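Handout 4: Bench Rules for Hand-Held Grippers
Instructor: Mylene Panganiban
Lab sessions: Duyên Phan
Revised August 26, 2023

Read this before your first lab session. Last term's class received the same handout and, judging by the recordings, used it as a coaster.

1. Why there are rules at all

You will be moving a gripper by hand and recording what it does. A robot will later be asked to learn from those recordings, and it will learn whatever you give it, including your bad habits. If you scratch your ear with your free hand before every grasp, expect to see that hesitation again, performed very seriously by an arm with no ear.

The large safety standards for industrial robots cover machines that move under their own power. Ours moves under yours, so most of those clauses don't apply at this stage. They will in the second half of the course, when the Numier arm comes out of its cage. The rules below are house rules. Some came from the old Stesilstead lab manual, and the rest came from things going wrong.

2. Before you pick anything up

Sleeves up, lanyards off, long hair tied. The fingers are slow but they don't care what they close on.

Check both fingers for play. Hold the tool still and push each fingertip sideways with your thumb. If it wiggles, stop and tell Duyên. Do not tighten it yourself with whatever is in your backpack.

Look at the holes along the top edges of the fingers. If you see a screw sitting proud of the surface, same procedure. Stop, tell Duyên, keep the coin in your pocket.

Write your group name on the log sheet. "Us" is not a group name. We had two of those.

3. The clear-surface start

Every recording begins with the fingers open over bare table. Hold there for 2 seconds, then put the tool down, place your object, and begin the task. Yes, this feels silly. Do it every time.

The opening hold gives us a reference for the finger positions and for the light on the table. Without it, the person checking your files has to guess whether the tool was fully open or merely on its way there, and guessing makes that person grade harshly.

What you're after is a wide gap, the two tops at nearly the same height, and nothing but table between them. Soft shadows beside the fingers are fine. A little sheen on the wood is fine too. A bright glare that hides a finger edge is not, so turn off the desk lamp and try again.
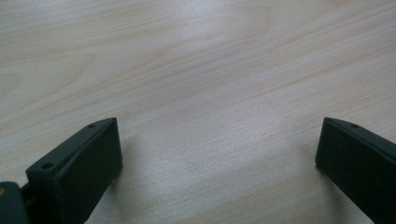
4. During the recording

One person holds the tool. The other person keeps their hands off the table and their opinions to themselves until the recording ends.

Approach from above unless the task sheet says otherwise. Slow down for the last bit. Most of the crushed paper cups in the Eynon collection were crushed by somebody in a hurry to get to lunch.

If you drop the object, keep recording, set the tool down, and mark the take as failed. Failed takes are useful. Failed takes labeled "good" are how Jollia, our test policy from the spring, learned to let go of things in midair with total confidence.

Nothing with a blade, nothing hot, nothing alive. The last item was added after a discussion I don't want to have again.

5. How much to record

Each group turns in 200 takes by the end of the unit. With 8 groups you can do the arithmetic, and so can the storage drive. Stop after 420 seconds of continuous handling and switch holders. Your wrist will tell you it's fine. Your wrist is trying to impress someone.

Please don't record all of them in one night. We can tell. The grasps get strange near the end.

6. Labeling and cleanup

Label the same day. Use the terms on the task sheet and only those. "Kinda worked" is a failed take.

Open the fingers fully before you store the tool, wipe them with a dry cloth, and put it back in its tray facing the wall. Then clear the table.

7. Grading notes

Missing clear-surface start: the take doesn't count.
Wrong label: the take doesn't count, and you redo it with a different object.
Loose finger not reported: see me.
Log sheet missing: see Duyên, who is less patient than I am.

For next time, read the chapter on speed and separation monitoring and bring one question about it. "Will this be on the final" has already been taken.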